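Checklist de inspeção - bancada de tarefas domésticas, braços duplos
Local: laboratório Grikow, sala de testes
Data: 23 de setembro de 2019
Inspeção e comentários: Nilton Nina

Pessoal, segue a lista preenchida. Como sempre, escrevi mais do que cabia no campo de observações, então quem só quer saber se pode ligar: pode, com duas pendências.

1. Parada de emergência ao alcance de quem opera - OK
Testei os dois botões. O da esquerda está meio duro, precisa apertar com vontade. Já pedi outro para a Koltidier.

2. Limite de força das garras - OK
Ficou em 17 newtons nas duas. Eu sei que o time queria subir para pegar prato pesado, mas eu prefiro um prato no chão a um dedo esmagado, e essa discussão a gente já teve em novembro do ano passado!

3. Cabos presos e fora da área de movimento - PENDENTE
Tem cabo sobrando do lado do forninho. Quero presilha nova antes da próxima rodada longa.

4. Forninho fora da tomada durante os testes de abrir porta - OK
Conferi eu mesmo. Abrir e fechar porta, girar botão, tudo com ele desligado. Torrar pão de verdade fica para outro dia (e com extintor do lado, por favor).

5. Louça sem lascas nem trincas - OK
Passei o dedo na borda de tudo. Se alguém achar caco, para tudo e varre, sem heroísmo.

6. Objetos na posição inicial - OK
O cabideiro de canecas fica na parte de cima do tapete, a tampinha azul-clara bem mais embaixo, sozinha, e os pratos no escorredor de madeira.

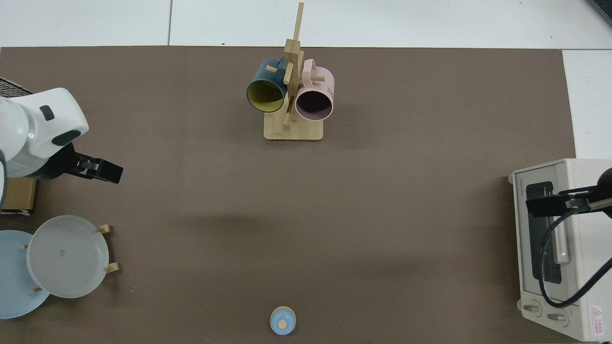

Escobar respondeu na lista que, para ele, máquina ainda não faz serviço de casa nenhum: faz um pedaço do serviço, devagar, com um adulto olhando, e ele lava a louça do almoço inteiro no tempo em que o braço se decide sobre uma caneca. Perguntou também se a gente já pensou em medir o tempo de arrumar a bancada depois.

Justo, Escobar. Pensei, sim, e a conta não me ajuda muito. Das 132 tentativas de tirar caneca do gancho na semana passada, umas 10 precisaram de mão humana, e quase todas por causa da alça. Caneca pendurada parece fácil até você tentar explicar para um braço que é preciso levantar um pouquinho antes de puxar. Prato no escorredor é outro drama, porque a garra entra torta e empurra o vizinho. Já a tampa vai bem, aquele puxador redondo de madeira é uma alegria de segurar.

Minha opinião, que não vale como laudo: para guardar louça seca, num lugar conhecido, estamos perto. Para entrar na cozinha da minha mãe, nem pensar.

7. Tapete esticado e sem dobra - OK
Passei a mão nele inteiro. Dobra engancha na garra, já vi acontecer.

8. Piso livre para circulação - OK, com ressalva
Piso de azulejo escorrega quando molha. Nada de garrafinha de água perto da bancada.

9. Registro de falhas em dia - PENDENTE
A planilha parou na linha 2685 e falta a sexta-feira toda. Quem estava no turno, preenche, vai - o pessoal de Vornisbridge pede isso toda vez.

Liberado para teste supervisionado, velocidade reduzida. Volto a olhar os itens 3 e 9 assim que me avisarem.

Nilton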